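Sorting the bits and pieces: tip the lot out on the bed

If you have a drawer, a shelf or a bedside table that has slowly filled up with odds and ends, I have a job for you this weekend, and I promise it's a nice one! All you need is a made bed and a cardboard box.

The bed is the best sorting table in the house. It's big, it's soft (so nothing chips or rolls away under the wardrobe) and you can't go to sleep until you've finished. I used to do all this on the carpet and my knees have never forgiven me.

Start by pulling the covers flat and smooth. Plain or darker bedding is brilliant for this, as pale little things show up a treat against it. Small brown things are another matter, so run your palm over the cover before you call it done. I once lost a coat button for the whole of July that way.

Now the box. Go for a low one with the flaps cut off or folded right down, so you can see everything from the top. Shoe boxes are good, parcel boxes are better. Mine from the move to Grostwood is still going strong, and the corners have only been taped once.

Tall things like tubs and tubes go in first, along the sides. Tubes will lean whatever you do, so let them lean against something heavier. Anything flat or square can fill the front, and things that stack should be stacked at the back, where they won't get knocked over every time you reach in. Pick off old tags and scraps of paper as you go, or they'll be in there for years.

Keep the really small stuff out until last! Earbuds, rings, spare keys and the like sink straight to the bottom of a big box. Rodica Oprea wrote in after my last page to say she uses the lid of a jam jar for hers, and I've pinched the idea. A mug works too, or an egg box if you have lots of earrings.

A few more things I've picked up along the way:

Prop the cushions up at the head of the bed before you begin, so you have the full width to work on.

Set a timer for 14 minutes. It sounds silly but it's just long enough to get properly going, and you can always set it again.

Write on the side of the box in pencil. You will change your mind about what lives in it.

Don't buy dividers until you've lived with the box for a bit. I spent far too much on a set and ended up using cut-down cereal packets, which fit better anyway.

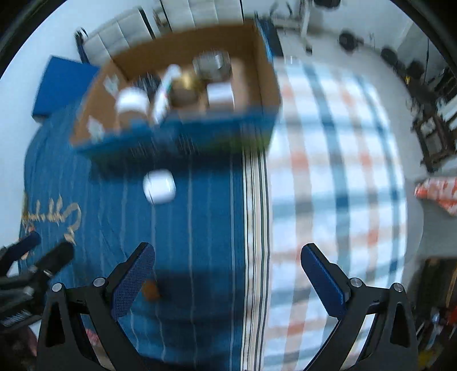 Tall things in the box, small things still out on the quilt.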